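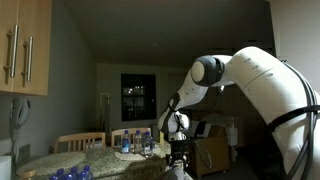 Rekha Venkataraman: yo no metería el segundo brazo en el presupuesto de este año. Con uno y dos pinzas se llega a junio sin problemas.

rvenk_2 escribió a las 10:40
¿Y si se para? La última vez estuvimos 14 días esperando una junta. El plan de Fonville no contempla ningún repuesto.

Karthikeyan Naidu
Tengo la oferta de Nyarko delante. El juego de cables y fijaciones sale a 1.466 euros, portes aparte. La pinza de recambio la cotizan por separado y todavía no han contestado. Pronano es más barato en cables pero pide un mínimo de 75 unidades, así que descartado.

Otra cosa que no está en la hoja: los consumibles. Para las tareas de cocina hacen falta botellas de agua, rollos de papel y salvamanteles.
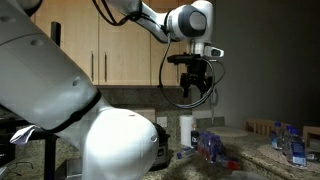
He puesto 100 euros al mes para eso, en línea propia, para que no acabe en "varios" como el año pasado.

tornillo_flojo
100 me parece mucho. Las botellas se reutilizan.

Karthikeyan Naidu
Se reutilizan hasta que se abollan. Lo dejo en 75 si alguien se encarga de llevar la cuenta.

Rekha Venkataraman
De acuerdo con 75. Con el segundo brazo sigo sin estar de acuerdo. Prefiero contratar el mantenimiento de Stimine y comprar una pinza de reserva.

rvenk_2
Vale, pero pedidles el plazo de respuesta por escrito antes de firmar.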